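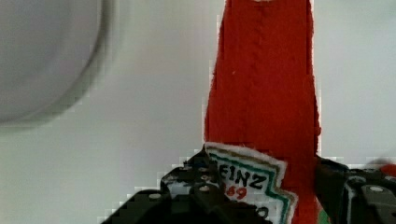
Visit report: remote-control teaching at the Kerr lab, Fusville

Annag Yule

The Kerr lab opens its work floor to outside visitors on one Wednesday in March. I went with the morning group from Plistley. The stated topic was teaching by remote control: a person drives the arm through a task, the system records the motion and the camera views, and a model is later trained on the recordings.

How a run is recorded

The operator holds a hand controller and watches the arm directly. Each run starts with a spoken task, such as picking up the ketchup and moving it, and ends when the operator presses a pedal. Runs judged poor are kept but flagged. The set used for the kitchen tasks held 2,855 runs on the day of the visit, of which 166 were flagged.

A second method, guiding the arm by hand with the motors slack, is used for short motions only. The staff prefer remote control for anything with a grasp in it – a person's hand on the arm tends to block the wrist camera at the moment of contact.

The table

Most of the objects are toy kitchen items, and the ketchup bottle is one of the regular targets. Between runs the operator moves things by hand to a new layout. The stove stays close to the arm. The colander, plate and pot are large enough to limit where the wrist can come down, and a good part of an operator's training goes into choosing an approach that clears them. With the bottle lying down, the gripper has to be turned to suit its angle before it closes.

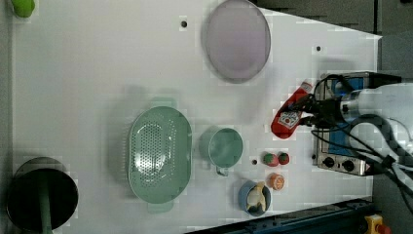 Operators and pace

New operators practice for 10 hours before their runs count. A trained one records some 700 runs a month. Speed is not scored. Pauses are, and a long stop in mid-motion is trimmed or the run is flagged, as a model trained on hesitant runs will also hesitate.

Questions from the group

A visitor from Lutberg asked whether runs from different operators can be mixed. They are mixed, but each run carries an operator number so that one person's habits can be filtered out later. I asked about force. The controller gives no force feedback, so grip is judged by eye. The lab plans to test a controller with feedback on the same tasks before changing the setup.

The visit took two hours. Sign-up for the next one is at the Fusville front desk.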